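1/ Saturday job, and I've been putting it off since December: going through the play kitchen before Leonora's little one comes to stay. There's a whole tub of pretend fruit and veg to sort, and I'm enjoying it far too much! 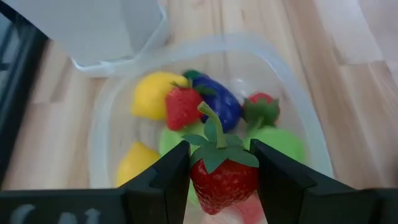

2/ The strawberry is my favorite (look at those floppy green leaves, and the stem!). It stays, of course. The chipped cups and the spare till can go to Amarachi, who has been asking so nicely for weeks.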